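Rinbridge workshop notebook, July
Book page 573
Started 10.40, after the kettle

White bench again. I said in the spring that I would write up a proper arrangement for it and then lost the spring. So this is the arrangement, or the part of it that survived the morning.

State of play on arrival: white bench in use as a shelf, a sideboard and a lost property office. Everything on it was a container of one sort or another, which would be fine if more of them had contained what they said. The Rirkico lot want containers people might have in a kitchen cupboard, in ordinary condition, kept together where they can be found without a search party. We have the containers. The together part has been slipping.

Wiped the top down first. Damp cloth, then dry cloth, then the damp cloth again where the dry cloth had turned out to be the one from the Vestergaard clamps. The white finish is a fine thing for seeing what you've put on it and a misery for everything else. Every ring and thumbprint is on show. I have stopped resting my mug on it, officially.
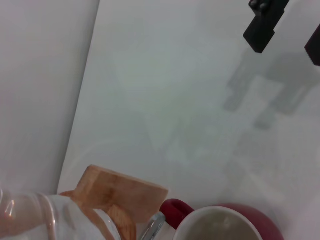
Gwen Tattersall
Workshop technician, Rinbridge

The water bottle is the one I want to deal with, so it goes first. Clear plastic, ribbed, lives on its side by choice. Stood up, it goes over if you look at it with any firmness. Laid down, it rolls, though the ribs make it think about it first. I tried it upright with a splash of water in the bottom, and that's better, but then somebody has to check the cap, and I know how that goes in this building. The last wet notebook was this one. Pages before the stain are legible if you hold them to the window.

Decision on the bottle: stays on the bench, lying down, with its neighbours close enough to stop it wandering. Cap on. Empty. If it needs to stand for something, stand it for that and lay it down afterwards.

Second matter with the bottle, and I raise it mainly so I can say I did. A clear bottle on a white bench is very easy to lose track of. I put my elbow on it twice. The suggestion of a coloured bottle has been made before, and it was turned down on the grounds that people's water mostly comes in clear ones. Fair enough. People's elbows mostly come as standard too.

11.25. Off to look for the label tape. Found the label maker, which had no tape in it, and a roll of tape, which did not fit the label maker. Both were in the drawer marked LABELS, so the drawer is telling the truth as far as it goes. Used a marker on masking tape. It looks like a jumble sale but it peels off clean, and the Mikier stickers never did. I spent 15 minutes on the last Mikier one with warm water and a fingernail, and the gum is still there if you know where to feel for it.

Tape goes on the storage tub, never on the item. I'm writing this in a larger hand than usual.

Tub arrangement as of now:
Bottles and anything else that rolls: long tub, bottom shelf.
Jars: the deep tub with the towel in it, also bottom shelf.
Boxes and cartons: standing up along the back like books, so you can see what you're pulling out.
Lids: with the thing they belong to, ON the thing they belong to.
Lids that belong to nothing: old biscuit tin. Amnesty until the end of the month, after which the tin gets emptied and I don't wish to discuss it.

I did think about putting the jars up on the 70 cm shelf, where they'd be at hand height for once. Then I put a jar up there and walked past it with a stool, and that settled that. Bottom shelf, towel.

A word on rinsing. Anything that has had food in it gets washed properly before it comes in here, with the label left on if the label is sound. Washed means washed. A jar that held pickle will go on being a pickle jar for a surprising length of time, and the tub it lives in joins in. I have left the deep tub by the open window with its towel over the back of a chair, and the chair now smells as well.

Lunch. Came back to find the bench had acquired a sandwich wrapper and a set of keys. Wrapper binned, keys hung on the hook. The rule about the bench being for bench things is going up on the wall if I can find a bit of wall that will take tape.

Afternoon was mostly the jar question. Which is: does it stay out on the bench overnight or go in the tub with the rest? My view is tub. A jar left out gets things put in it. Last time it was drill bits and a receipt, and before that it was teabags, used. A jar in the tub stays a jar.
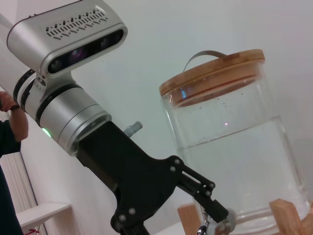

A pencilled note has since appeared in the margin of the page, arguing that the jar ought to stay out, on the grounds that it gets wanted first thing more often than anything else and the bottom shelf is bad for the knees. The same pencil adds that the teabags were a one-off, and that the towel could come upstairs with the jar if I was so worried about it.

Noted. The knees I accept. I have the same knees. The teabags were not a one-off and I have the chair to prove it.

Compromise, then, and I'm not thrilled with it. The jar in current use may stay out overnight, at the back of the bench and well away from the edge, lid on. All other jars in the deep tub. Whoever finds something in the jar that isn't meant to be there takes it out and puts it in the biscuit tin with the homeless lids, where it can think about what it's done. Try this until the end of the month and see who cracks.

Towel stays in the tub. I'm firm on the towel.

Things I didn't get to:
The far shelf. There's a tub on it marked VARIOUS and I haven't the strength.
The 7 mm felt pads for under the tubs. Ordered, apparently. They may be in the post or they may be in VARIOUS.
A second damp cloth, so that the clamps can keep theirs.
Asking whether Rirkico still want the cartons with torn flaps. I've kept them in case. They stand up well enough if you lean them on one another, a bit like the rest of us after four o'clock.

4.15. Bench wiped a last time. Bottle down, cap on. Masking tape is in the LABELS drawer, left-hand side, with the roll of tape that doesn't fit. If you use the last of the masking tape, write it on the board, and please use the marker that belongs to the board.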